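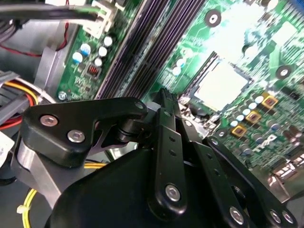

Wahyudi Nugroho told me I was nuts to spend the whole August budget on one gripper when the shop still needed a second bench. Fair point, and I bought the Porside anyway. We do desktop teardowns and rebuilds, and I wanted fingers that could work inside a case with the cables still in it.

So, what do I think? I like it! The hex screws are right out in the open, so swapping a finger link is a quick job (my old Binirer had to go back to the dealer for that). The palm is bulky, though, and on a board like this Dell you plan your approach around it — measure your cases before you order.

Processors are what I was really paying for. You want a chip held by its sides over an open socket, and the two fingers meet close enough for that kind of work.
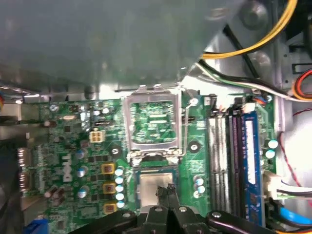 ## What to budget for

- Spare finger links, ordered with the gripper. Dratano charges $106 a set.
- A $100 mounting bracket, sold separately, grr.
- Scrap boards to practice on — more than you think.

Four stars from me, and Wahyudi gets his bench next year.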